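## 4.3 Setting up the gripper for bracket removal

This section covers the right arm of the Drurberg disassembly cell. Complete section 4.2 (table leveling and arm mounting) first. Allow one shift for the full procedure if the cell has been moved.

**CAUTION:** Press the emergency stop and lock out the arm supply before putting hands inside a computer case on the table. A paused program does not count as a lockout.

### Check the fingers

1. Jog the arm to the service position and lock it out.
2. Wipe both fingertips with a dry cloth. Do not use solvent on the pads.
3. Move each finger linkage by hand and feel for play. Replace the linkage if a finger moves sideways.
4. Check that the gripper cable has slack at the wrist and is strapped along the side of the arm. Turn the wrist joint through its full working range and watch the cable the whole way.
5. Remove the lockout and restore power.

### Teach the approach

6. Lay the tower on its side with the cover off and the open side up. Push it against the stops.
7. Load the Prokex program `BRKT_R` and set the speed to 12 percent.
8. Jog the gripper to a point 80 mm above the bracket, fingers pointing down. Save this as `P1`.
9. Lower in a straight line until the fingertips are level with the plastic part of the bracket. Save this as `P2`.
10. Close the fingers with the force at its lowest setting. If the case shifts on the table, open the fingers and correct `P2` — do not raise the force to make up for a bad position.
11. Save the closed position as `P3`, then open and return to `P1`.

Note: Plastic brackets flex. Grip the solid part and stay clear of the sheet metal next to it.

### Test

12. Run the program once in step mode with a hand on the enabling switch. Watch for wires between the fingers and the bracket. Power leads and data cables move whenever a case is turned over, so check them on every new unit.
13. Run three cycles at full program speed.
14. Write the result in the cell log.
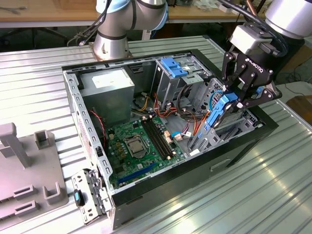

*Page last changed: June 3, 2024 (Ľubica Krajčí)*

With the fingers closed on the blue bracket, the gripper body must stay clear of the drive cage and the perforated panel. If either is touched, reteach `P1` and `P2`.

### Upkeep

Repeat steps 1 to 5 every 400 cycles. Replace the finger pads after any hard contact with the chassis. Fault code 157 on the Azar controller means the fingers closed without reaching the taught width; check the bracket position first, then the pads. Order pads from Uludex by cell number.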